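Tidying Up a Shared Charging Spot
Course project report, Stendholm study room

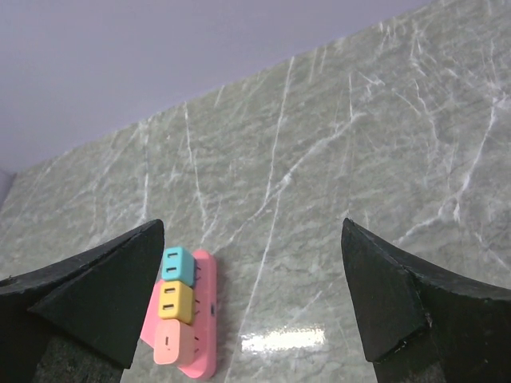 Figure 1. Three USB charger adapters in the pink power strip, top to bottom: turquoise, yellow and pale pink.

1. Background

The study room at Stendholm has one long table and 2 wall outlets, and both outlets are behind the bookcase. People who came in to work plugged their chargers in wherever they could reach. By September there were cords across the floor, and the chargers got mixed up often. Most of them were white and looked the same. Our project was to set up one charging spot that anyone could use without asking whose charger was whose.

2. What we used

We wanted a small strip that could stay on the table and adapters that were easy to tell apart. The adapters are small cubes, so they fit in a column along the strip without blocking each other. We decided on one color per group: turquoise for Felness, yellow for Bakhtiari and pale pink for Duto. Those are the names of our project groups, taken from the list the course gave us.

The cord from the wall outlet to the table had to be 1520 mm long to go behind the bookcase and up the table leg. Our first cord was 900 mm and only reached the floor. We kept it for the lamp.

3. Layout

We tried the strip in two places. At the end of the table it was easy to reach, but bags were put on top of it. In the second layout it was 300 mm in from the back edge, and this worked better. Phones could lie beside it – laptops still had to be charged at the wall.

We also tried paper labels on the adapters. They came off within days, and by then everyone was going by color anyway, so we did not replace them.

4. Results

The floor under the table stayed clear for the rest of the term. Two adapters were borrowed and both came back, which had not happened with the white ones. The main complaint was that three adapters are too few when all groups meet at the same time.

5. What we would change

We would write the color list on the wall from the start. New people did not know it and picked any adapter. We would also fasten the cord to the table leg with clips – the tape we used had to be redone twice.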